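4. Garment handling at the shared bench
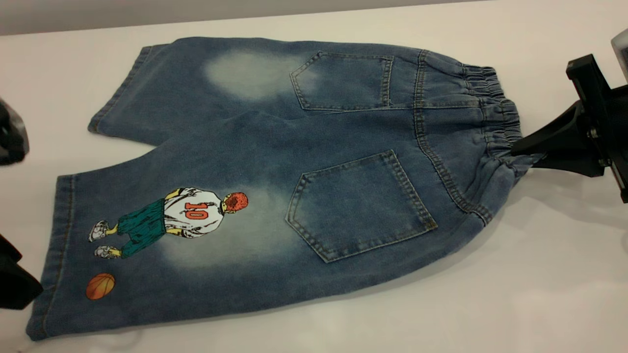
4.1 Setup

Figure 1. Back-up denim shorts on the bench, waistband held in the gripper.

The cell was built in the Funville shared workshop, on a bench we have to clear by Wednesday night every week, so everything bolts and unbolts. White table top. Fixed camera, same mount for all trials. Control code is a fork of Pudomport with most of the planner ripped out, we only kept the motion queue and the logging. Total spend on parts beyond what the workshop already had was 600 dollars, mostly on the wrist and on replacing a driver board we burned in April.

Cloth was chosen late. Towels first, then T-shirts, then denim, on the grounds that denim holds a shape and the planar model in Section 3 assumes something that holds a shape. Elastic waistbands break that assumption. In Figure 1 the band is pinched into a narrow bunch at the jaw and the ruffles run along the rest of it, while the legs stay mostly flat with some creasing near the crotch line. So one garment, two regimes. We model the legs as a sheet and the band as a spring chain, joined at the yoke seam.

4.2 Landmarks

The keypoint detector (Després, small variant, retrained on our own labels) looks for hem corners, pocket corners and band ends. Pockets turned out to be the best landmarks by far. Pointed bottom, straight top, double tan stitching against darker blue, and the shape gives orientation for free. Stitching on the hems is less use when the hem is wavy.

Two sources of error worth noting. First, bleached patches. The wash on the upper leg goes nearly to grayish white and on a white table the segmentation mask gets holes there. Filling holes by area fixed most of it. Second, prints. The basketball player on the lower leg is drawn in heavy black line, and the detector put pocket corners on the jersey and once on the number 10. The orange ball near the hem gave no trouble. We added printed garments to the training set, 26 in all, and masked closed contours with strong black outlines before the corner step. Crude but it held up.

4.3 Grasp

Grasp point is the band, never the hem. A hem grasp drags one leg over the other and the sheet model is then useless. Jaw closes, waits, then lifts slowly. Closing force was set by hand – no force sensing on this build – and the value was left alone for all the runs reported in Section 5.

We allow 3 regrasp attempts before the trial is logged as a failure. The Gokville baseline allows 2, so the numbers are not directly comparible, see the note under the results table.

Lighting was whatever the workshop had on. The gripper throws a soft shadow on the table under the band and the mask sometimes takes it for cloth. Threshold on saturation, not brightness. Did not tune further.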